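Speed limits for bimanual sorting cells when a person reloads the bin

mmaes
Joined: February
Posts: 16

We are rewriting the operating rules for our two-arm tabletop cells. Current draft says torque off on both arms before anyone reaches past the front rail. The operators want a reduced-speed mode instead, capped at 75 mm/s. Does anyone run it that way?

jaiswal_m
Posts: 200

We do, at Hindley. The cap is in the controller, not in the task script. If a script can raise it, you don't have a cap.

tzavaras
Posts: 75

Disagree with reduced speed for reloading. Small arms still pinch at the elbow, and a hand over the bin is between both of them. Our rule is one line: no hands inside while either arm is powered.

The second rule covers end of task. Each arm gets its own check, because one can be holding a part while the other is open.

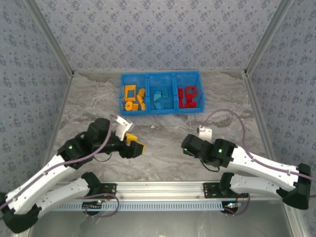
An arm with a part in the gripper does not get torque off until the part is released over the table. We log the release and then cut power. Cables get checked at the same stop, base loops first.

jaiswal_m

Releasing first means moving with a person waiting at the rail. I would support the arm by hand and cut power.

tzavaras

Then your hand is inside with power on, and that breaks rule one.

mmaes

What about status lights? Draft says green means safe to approach.

anju_y
Posts: 2

Take that out. On most servos a green light means powered or communicating. Use a separate lamp wired to the supply relay.

mmaes

Removed. Keeping torque off for reloading, release first. Cap stays for teaching only.

jaiswal_m

Fine for teaching. I still think the release step needs a time limit.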